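Terrazzo and marble come to Zurivport's favorite fruit plate

September 6, 2022

Fans of bold walls, rejoice! The Covetti pattern show is open in Zurivport, and the small serving corner is a real treat. Terrazzo print covers all three walls, with chips of mustard yellow, pale pink and black on white, over a gray marble-look surface.

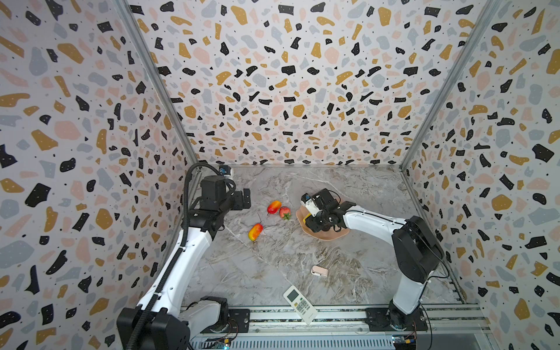

The show first ran in April with 40 patterns. It's back with 84, and the opening day drew 739 visitors – a record for the hall on Stetsiuk Street.

The serving corner keeps its tableware simple: a pink plate and an artificial mango to go with it.
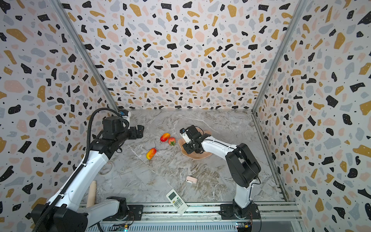

One visitor from Clollasent wrote in the guest book that she had always been scared of putting two busy patterns together, and that she was going home to paper her pantry.

She'll have plenty to pick from. Sample books are out on the long tables, and you can take home up to six cuttings for free. 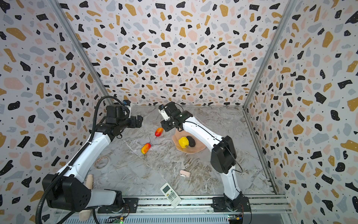 Pink is having a very good year, by the way. It turns up in around 78 of the designs, sometimes only as a fleck or two.

Doors open at ten every day except Monday.

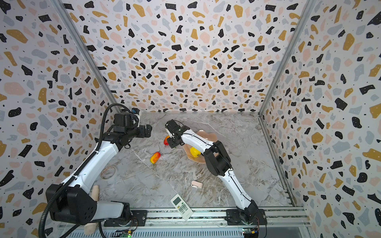
Parking is behind the hall, and the café stays open an hour after the show closes – try the plum cake!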